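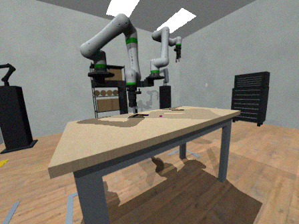

July 17, 2024. Table clearing, sim cell.

Leonidas asked again at lunch when the thing will do his dishes. Told him to keep buying sponges. We are still on small bits on a table: green piece, purple piece, magenta block, all to end up in one spot, with two arms on the job. My niece does this for a cookie.

Batch of 800 overnight on the Doken planner. Usual failure: it goes for the purple piece and shoves the green one. In April I blamed the friction values. Changed them, same shove, so I owe the friction values an apology.

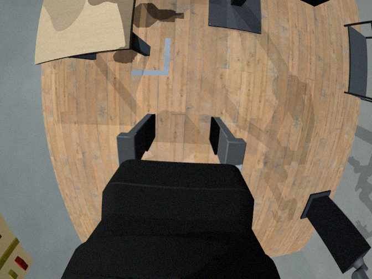

Wrist view still has a lot of gripper in it. Rafail wants the view tilted 14 degrees to get more between the fingers. Fine, but then every old run has to be redone and he can be the one to do it.

Shadows also need a look. With the lights where they are, the arms shade half the table, and I suspect the detector likes a dark patch better than a dark part. Try run 2662 again with shadows off.

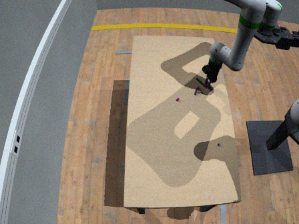
Stergiou's people want a date for the bench-tidying demo. I wrote "3 chores, one of them reliably" and then deleted the second half, will put it back before sending.

To do: finger pad width, shadow test, ask Trorby about the approach angle. Wipe down our own bench (by hand).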